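## 6. Plugging In: Your First Household Chore

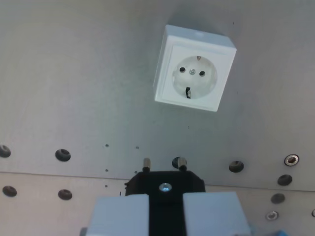

*Fig. 6: Plug held below the socket, pins toward the pin holes.*

Can a robot do chores yet? Some of them, and this is one of my favorites! Putting a plug in a wall socket takes a person a second. For the Illon arm it is a real workout: two pins, two small holes, and very little room for error. Run it slowly the first time and enjoy it.

**Before you start**

- Fix the socket to the metal panel with the supplied screws. A slight tilt is fine (the Illon software handles it well).
- Leave the socket disconnected from house power.

**Steps**

1. Open the gripper and set the plug body between the two fingers, pins facing out.
2. Close the gripper. Tug the plug gently by hand; if it slides, reseat it.
3. Press **Home**, then choose **Chores > Plug In**.
4. Let the arm find the pin holes. On a tilted socket one hole sits higher than the other, so expect the wrist to turn a little.
5. Press **Insert** and watch the force reading. It climbs, dips, then climbs again as the pins go home.
6. If the arm stops early, press **Back Off** and repeat from step 4.

> **Caution:** Never run this exercise on a live socket. Keep fingers clear of the gripper while the arm is moving.

> **Note:** The dark mounting holes in the panel can fool the search on older software. If the arm heads for one, lower the search area in **Settings** to 49 mm.

**How good is it?**

Ya-wen Tsai ran 100 tries on our bench in January and the arm made 83 of them on the first push, which thrilled all of us. Most misses came from the plug twisting in the grip. Pulling the plug out again is harder, and a loose cord on a kitchen floor is still beyond it. Dorothy Ashworth is working on cords now, and her early runs are in section 9.

Log your own results under error code 2783 if the arm stalls twice in a row.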